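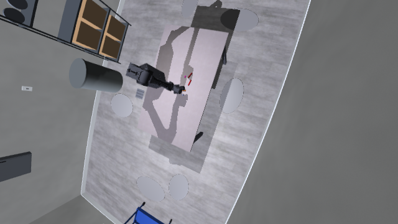 **Unit 4 | Housing and Space Standards**

Students should read this handout before the Collville seminar. It deals with how floor area is recorded in housing surveys and why two surveys of the same street may disagree.

### Net and gross area

Gross area is taken to the outer face of the external walls. Net area excludes walls, stair openings and fixed ducts. The Clinport survey covered 1,235 dwellings and used net area throughout; the earlier Clusach survey covered 573 and used gross. The two sets of results must not be combined without adjustment.

### Furniture and usable space

A room may meet the minimum area and still be difficult to live in. Stojanović recommends that a table be drawn on every plan, with clear space for chairs – including when they are pulled out – before the room is approved.

### Preparation

Bring a measured plan of one room at 1:50. Written answers to Exercise 4 are due by the end of April.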